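Workshop notebook, October 2021

Glue log, continued. The Lollemum harmonium is still on the back bench and still wheezing on the low side.

Picking up where I left off in July: I had decided the bellows leather was fine and the leak was in the pallets. I would like it recorded that I was very sure of this. Burgi listened for a minute, put her palm flat on the hinge end of the exhauster, and the wheeze stopped. So, the bellows leather is not fine.

Took the exhauster off this morning. Somebody has been in before us and patched the gusset with what smells like rubber cement. It came away in one piece with a thumbnail, which is more than can be said for the hide glue under it. Warm water, a rag, patience. I ran out of the third one before lunch.

Test strips. Cut from the new skin and from the old stock in the drawer, glued to poplar scraps, left under weights overnight:

New skin, fresh hide glue: held. Tore the leather before the joint.
New skin, the jar of glue from the fridge: let go with a sort of sigh. Threw out the jar. Kayode says he labeled it "do not use" and I have found the label, on the lid of a different jar.
Old stock, fresh glue: held, but the skin cracks at the fold. Fine for valves, no good for a gusset.

Kayode wants to try the Bidaveo cloth in place of leather. His case is that it's cheaper, doesn't care about the weather and arrives flat. My case is that I don't like it. We agreed to make up 2 sample gussets, one of each, and flex them by hand until one gives up or one of us does.

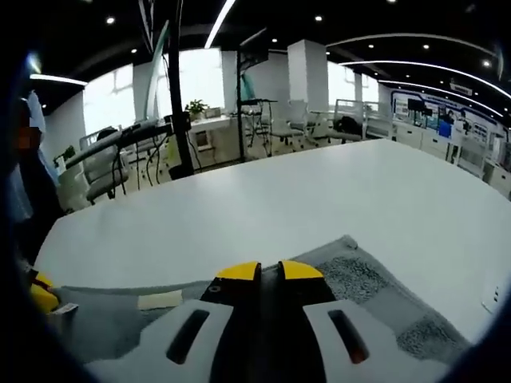

Flexed the cloth one first. At 113 openings there was a faint white line along the crease and no leak I could find with a smoke stick. The leather one got the same treatment and looks exactly as it did when we started, apart from being slightly grubby. Kayode calls this a draw. I've written it down here as a draw so he'll stop bringing it up.

Going with leather for the gussets. Cloth for the reservoir hinge, where there's hardly any movement and I can be seen to compromise.

The reeds: left alone. The low C is slow to speak, but I am not touching tongues until the wind is steady, having learned that one on the Faltness organ at some expense.

To do
Order another skin, thinner than last time. Check the thickness before it gets cut.
Scrape the rest of the rubber cement off the ribs.
New springs for the exhauster? Ask Burgi, preferably before forming an opinion.
Up to 5 days for the glue to cure if the heating stays off.
Give Bălan back the good clamps.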